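The Rastogi Collection will issue its first print from the Bilgate woodcuts in December, in an edition of 200. Girish Tripathi, who oversees reproductions, said the blocks had been studied for almost 15 months.
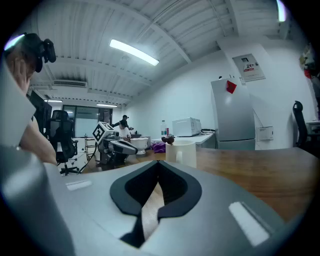 "We matched the ink first, then the paper," he said. "The margins came last - they were the hardest part."

Each sheet will be numbered by hand and sold unframed.
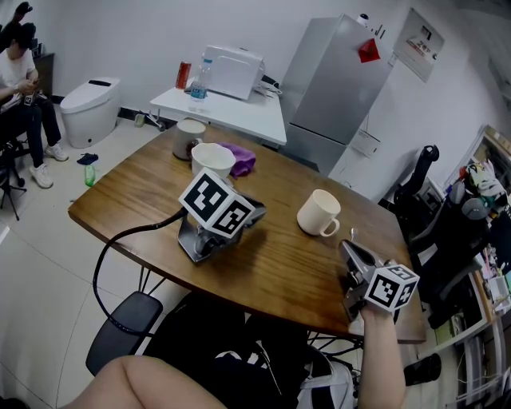 Narendra Vishwakarma would have preferred a smaller edition, and said that "33 would have been plenty."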